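To: Domemer building list
Subject: Re: Paper and tape on the shared work surface
Date: December 2018

To all members of the list,

The Tovance supplies office has received several replies to the notice quoted below. The following clarifications are issued for the use of everyone who books the surface in Room 70.

The earlier notice read:

> The shared work surface will be re-covered before the January
> bookings begin. Users are asked to remove personal items and to
> leave the digital kitchen scale where it is. The new covering will
> be brown kraft paper, marked with blue tape as before. Questions
> about the marking should be sent to the list and not left on the
> door.
> Tovance supplies office

First, on the marking itself. One member asked whether the tape lines must be straight and continuous. They need not be. The lines serve to divide the surface into large areas, and small gaps, kinks and overlaps are acceptable. Tape should be replaced only where it has begun to lift. Users are asked not to lay new strips over old ones in order to correct the angle of a line.
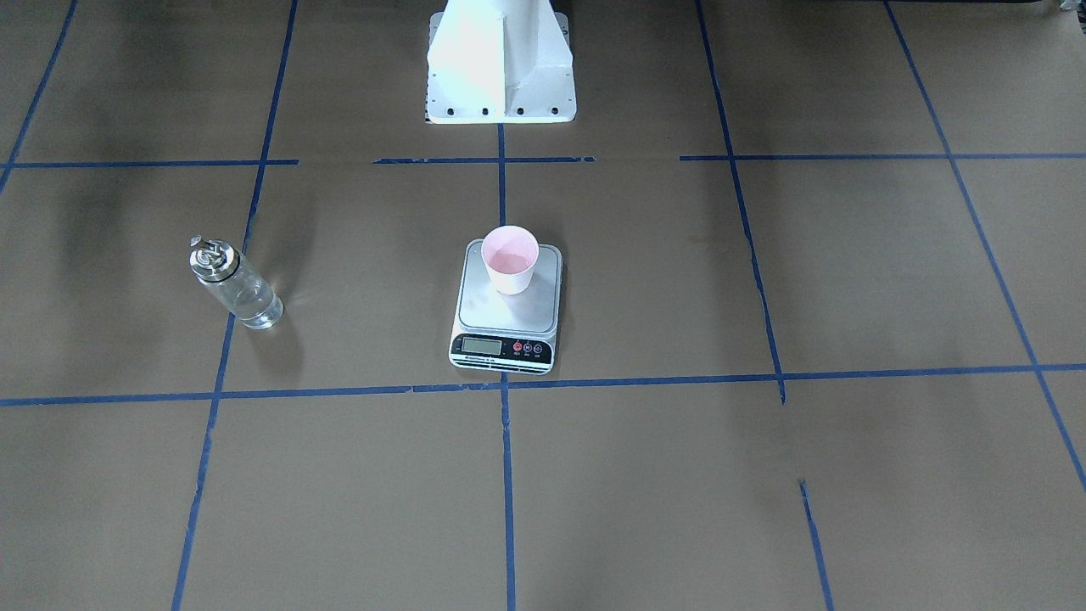

Blue tape on kraft paper, with the scale on the center line.

Second, on the scale. It stays on the central vertical line, and users who move it to clean under it should put it back there. The platform is to be wiped with a damp cloth after each booking, including bookings in which only dry goods were weighed. The scale is rated to 2000 grams. Please do not use it as a stand for other items.

Third, on bottles and cups. A member asked whether glass may remain on the paper between bookings. It may remain for the length of a booking and must be returned to the Vrabec cabinet at the end of it. Bottles should be emptied before they are put away. Paper cups are single-use and are to be discarded.
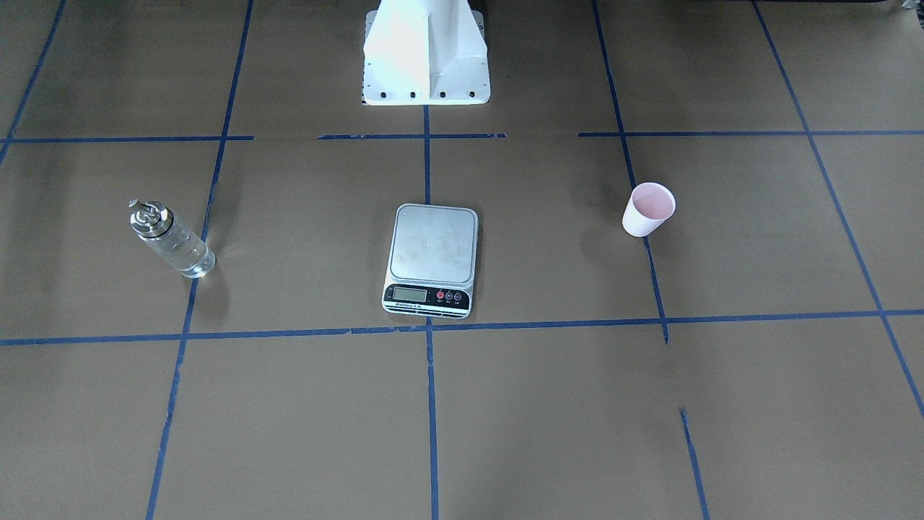

Glass bottle, kitchen scale and pink paper cup on the covered surface.

Fourth, on ordering. Kraft paper is now held under stock number 1423 and may be requested through the Zorus form. Requests are limited to 5 sheets per booking. Blue tape is issued by the roll from the same shelf, and partly used rolls should be returned there.

The question of a second scale was also raised. No decision has been made, and the matter will be taken up when the January bookings are reviewed. Members who have a regular need for one are asked to state the days and hours concerned in a reply to this message.

Tovance supplies office
Domemer building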